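Getting scale out of an electric kettle without the vinegar taste

Posted 2021-04-29 in Kitchen and Household

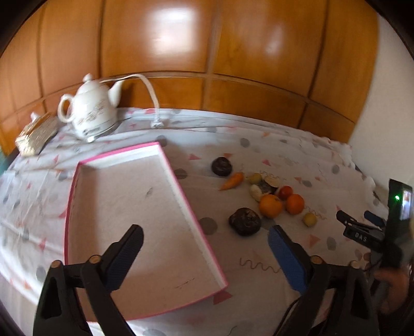
Claltwood: Before anyone gets going on descalers, can you tell us how hard your water is? I moved from a rainwater tank to town water and the difference was enormous. On tank water I cleaned my kettle maybe once a year. Now there's a crust on the bottom before I've had time to forget the last one.

Original post, by Mwaipopo
Hello all, I hope this is the right spot for it. I've been boiling vinegar in our electric kettle to shift the white flaky stuff, as my mum always did, and it does come off, but then every cup of tea tastes like a pickle jar for days. I rinse and rinse! My husband says he can't taste it, but he has three sugars so I don't count his opinion. The kettle gets a fair workout, as we have the neighbours over for a cuppa most afternoons and I'd be embarrassed to serve them anything sour. Is there something else I can use that I'd already have in the cupboard? I'd sooner not buy one of those sachets if I can help it. And to answer the reply above, yes, town water, and very hard according to the plumber.

Fledico
Citric acid, love. It's in the baking aisle near the bicarb, and it costs next to nothing. I use 2 tablespoons to a litre of water. Bring it to the boil, switch off at the wall and leave it for 20 minutes with the lid up so you can keep an eye on it. It will fizz a bit when it first goes in, so add it while the water is cold and don't fill the kettle right to the top. Tip it out, give the inside a wipe with a soft cloth once it's cooled, then boil a full kettle of plain water and throw that away too. I do a second plain boil out of habit, though one is probably plenty. No smell, and no taste that I've ever noticed.

If you only have lemons, the juice of a couple will do for light scale. Mine was so bad last December, with the whole family staying, that lemon hardly touched it and I had to go back to the powder.

Please don't dunk the kettle in the sink or let water get into the base. I know you know that, but my sister-in-law didn't.

Doltach
just empty it at night. ours is 16 years old and never been descaled

Mwaipopo
Thank you both, you're very kind. I found citric acid at the supermarket this morning and did exactly what Fledico said, and the bottom came up a lovely colour. First cup tasted of tea and nothing else. I'll try emptying it at night as well, although I suspect Doltach has much nicer water than we do. Would the same mix be all right for the shower head, or is it too strong for the chrome?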